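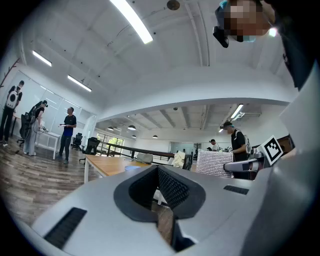 4. Wiping down the mezzanine tables

Do this before you lock up. Takes 17 minutes if nobody's left a mess. Sponges and cloths only, no sprays on bare wood.

1. Move everything to the back of the table. Notebooks closed, bags shut. Cords up off the surface if you can.

2. Plates first. Scrape, then sponge, then rinse downstairs. Dont stack them dirty.

3. Damp sponge on the wood, with the grain. Wring it hard. Standing water leaves a ring.

4. Dry cloth right after, same direction.

5. Rinse the sponge, stand it on end to dry.

Note: one cloth for tables, a different one for plates. Mixed up? Both go in the wash at 80 minutes, long cycle.
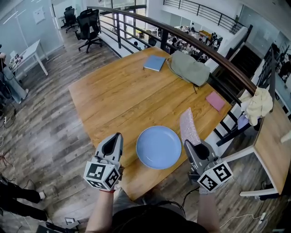

Flerkdale, October

Changes to section 4 from Liesbeth De Smet. Replace the old page, bin it.

6. Cloths on the rail are fine during the day. Fold them over properly, nothing hanging loose above the desks. In by 2130, no exceptions.

CAUTION: never put a plate, cup or wet sponge on the handrail. People sit underneath.

7. Power strips stay on the floor. Lift before mopping, check the cable, put back dry.

8. Chairs go back by the wall. Keep the doorway clear.

9. Small square cloths are for spills only. Used once, then wash. Spares in the Comow box, bottom shelf.

Note: Brimov oil on the wood tables twice a year. Thin coat, leave overnight, no plates on it till morning. One 800 ml can does the whole floor. Wipe off teh extra or it goes sticky.

CAUTION: oily rags go flat in the metal bin, lid on. Never in a pile, never in a bag.

Out of sponges? Write it on the Kerr order sheet by the stairs. Next: section 5, lights and doors.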